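On me demande souvent pourquoi j'achète encore des albums entiers, alors que j'écoute la plupart des chansons une par une, comme tout le monde. Je réponds mal à cette question, et dans une langue qui n'est pas ma première. Je vais donc essayer par écrit.

En octobre, le duo Vidby a publié son deuxième disque, *Clirkden*. Il dure 41 minutes. La presse a parlé surtout du single, « Rakport », que l'on entend maintenant dans les magasins de chaussures. C'est une bonne chanson. Mais elle est placée en septième position, après un long morceau presque sans voix, et elle perd la moitié de sa force quand on la retire de cet endroit.

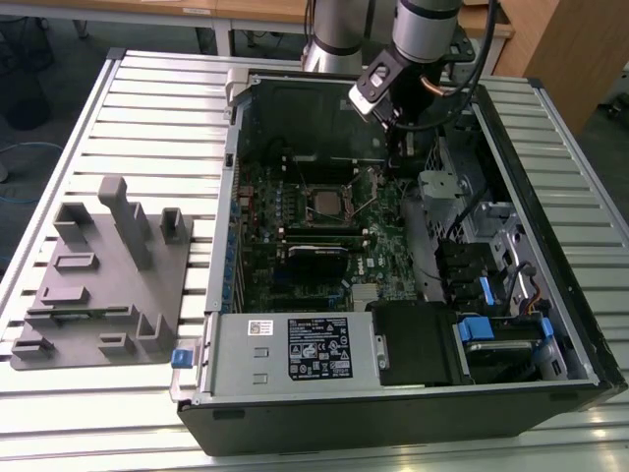 *Un ordinateur de bureau ouvert, carte mère Dell.*

Normunds Kalniņš, qui compose pour Vidby, a passé 20 jours à changer l'ordre des titres. Certains trouvent cela ridicule. Moi, je trouve que ce travail s'entend. Le premier refrain arrive tard, les claviers restent dans le grave, et quand la batterie entre enfin, on a l'impression que quelqu'un ouvre une fenêtre.

Je comprends l'objection : l'auditeur est libre. Je ne veux obliger personne à rester assis devant ses enceintes. Je demande seulement que l'on juge un album après l'avoir écouté dans son ordre, au moins une fois. On ne juge pas un roman sur sa page la plus citée. 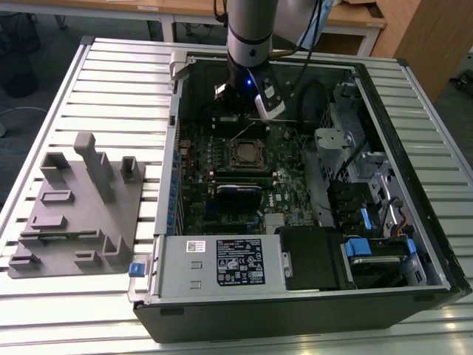
*Bras robotisé au-dessus de la carte mère, support de processeur vide.*

Il y a aussi la question de l'argent. Le vinyle a été pressé à 3000 exemplaires, et le mien porte le numéro 1006. Je l'ai payé trop cher, je l'avoue. Le texte du livret est imprimé en gris clair sur du blanc, ce qui est une mauvaise idée pour les personnes de mon âge. 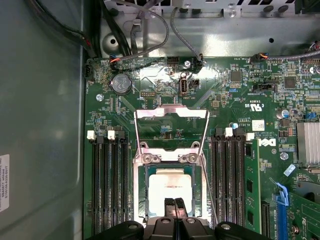
*Pince noire et processeur, plaque du support relevée.*

Mon amie Urbonaitė, avec qui je vais aux concerts, préfère la version de scène, plus courte et plus rude. Elle a peut-être raison pour « Rakport ». Pour le reste du disque, je garde mon avis, et je lui ai prêté le vinyle.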